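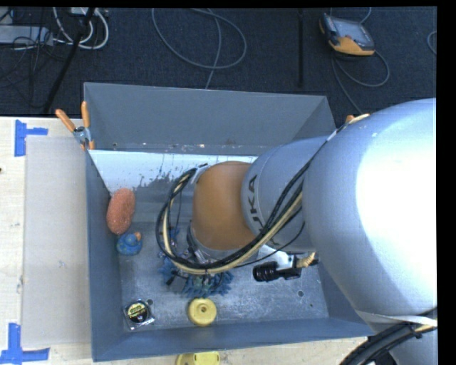

Cauã Xavier
5 December 2022

Sloped bins vs. straight bins, a thread. I have been moving small hardware stock out of cardboard and into open metal bins since February, and I kept notes.

2/ Starting point: 57 cardboard boxes on fixed shelving at the Tisstead shop. Mostly fasteners, brackets, hose clamps and pipe fittings. The bottom row had gone soft and two boxes had split along the glued seam.

3/ A bin with sloping sides is wider at the top than at the bottom. You give up volume for the same tabletop footprint. In return, parts slide toward the middle as the level drops, and your hand has room at the rim.

4/ The volume loss matters less than I expected. I never filled the straight bins past two thirds anyway, because a full one is too heavy to slide.

5/ How steep? Check with the part, not a protractor. Put a piece of scrap sheet on the bench, set a handful of parts on it, lift one end until they move. Mark the height. Clean hex nuts go early. Anything with oil on it hangs on much longer.

6/ Flat washers are the worst case. They lie against the wall and stick to each other. No slope I tried fixed this. I keep washers in shallow trays now.

7/ Finish. Bare galvanized is fine for dry stock. Powder coat looks better and chips at the rim within weeks if you drop castings in. Araya sells theirs in both finishes and the coated one costs more. I would skip it for anything heavier than a hinge.

8/ Corners. Look inside before you buy. A folded corner with an open seam catches thin parts, and cotter pins will go straight into it. Welded and ground is better. A bead of silicone works but has to be redone.

9/ Rims. A rolled edge is worth paying for. The Irkon bins I bought first had a cut edge that was only deburred on the outside. I went over the insides with a half-round file, 16 bins, one evening.

10/ Work surface. Metal bins mark wood. If the table is one you care about, put a rubber mat under the bin, or at least four stick-on felt feet. The felt collects grit and needs replacing. Rubber doesn't slide, so pick the spot first.

11/ Height. Set the rim a little below your elbow when you are standing. For a deep bin that means a lower table than a normal workbench. Mine is an old dining table with the legs shortened.

12/ Light. Shiny walls and an overhead lamp are a bad combination for picking out small zinc parts. Move the lamp to one side, or use a diffuser. Dull gray walls are easier on the eyes than bright ones, and dark parts show up better against a pale bottom.

13/ Quantity. I stopped at 500 pieces per bin for M8 bolts. The supplier carton holds 3000, so the rest stays sealed on the shelf with the date of opening left blank until it is needed.

14/ Labels. Front wall, near the top, and on the outside only. Inside labels get scraped off. I use the Akness vinyl tape – the paper version lifted at the corners after one wipe with degreaser.

15/ Cleaning. Tip, brush, wipe, dry. Do it when the bin is empty and before the refill, otherwise the swarf and dust work their way to the bottom and stay there.

16/ Still open: lids. Loose ones get put down somewhere and stay there. Hinged ones need clearance behind the bin, and a back wall that leans outward already uses part of that. I have a sheet of polycarbonate cut for a trial on two of them.

17/ Someone asked about stacking. Empty sloped bins nest, straight ones don't. Full ones need a shelf either way. If they nest too tightly, put a strip of cardboard between them before you stack, or you will be pulling them apart with a mallet.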